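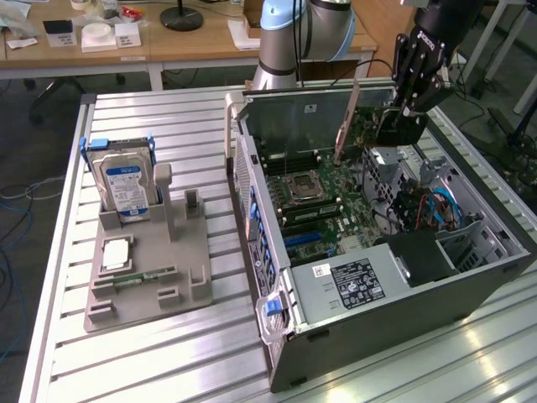

1. Background and question

Hustel is a four-piece doom band that has put out one full album and two EPs. The second EP, Clirnov, was recorded in a rented practice room, and the album, Komitden, was recorded in a proper studio with an outside producer. Fans on the band's mailing list often say that the early record is heavier. The question for this project was whether that claim has anything to do with how the records were made, or whether listeners mostly react to tempo and song length.

The work was split between two students. Dušan Atanasov did the listening notes and the tempo measurements. Damir Spahić collected the written comments and did the counting.

2. Material

We used all the songs on both records except the short intro on Komitden, which has no drums and could not be given a tempo. For listener opinion we used the comments posted under the two releases up to the end of September. There were 3828 comments in total. After taking out duplicates, one-word posts and posts in languages neither of us reads, 1156 were left.

Lyrics were not studied. The singer has changed her delivery a lot between the two records and that could be a project of its own.

3. Method

Tempo was tapped by hand three times per song and averaged. Where a song changes speed, we measured the section with the main riff. Loudness was read from the WAV files bought from the label, Van der Merwe, and not from a streaming service, where levels may be adjusted.
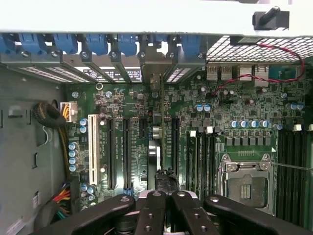 Comments were sorted by whether they mentioned guitar tone, drums, vocals, speed or the mix in general. A comment could go in more than one group. Both of us sorted the same first batch separately and then compared. We disagreed most often on the word "thick", which some people use for the bass and others for the whole mix. After that we put "thick" under mix unless an instrument was named.

4. Results

The fastest song on either record is the closing track on Komitden, at 94 beats per minute. Everything on Clirnov is slower than that, and the songs are longer on average. The album is louder overall, but the quiet parts are also brought up, so the jump when the full band comes in is smaller. On Clirnov the same kind of entry is very sudden – the second song is the clearest case.

In the comments, guitar tone came up most for Clirnov and vocals came up most for Komitden. Few people mentioned speed directly on either one.

5. Discussion

The difference in dynamics seems to matter more than we expected at the start. Tempo may still play a part, but listeners do not name it. We can't separate the two properly with only two records, and the band also changed drummers in between.

A better test would be one song recorded both ways. Hustel played the Clirnov title track live during the Komitden tour, but the only recordings we found were made on phones and could not be used for loudness.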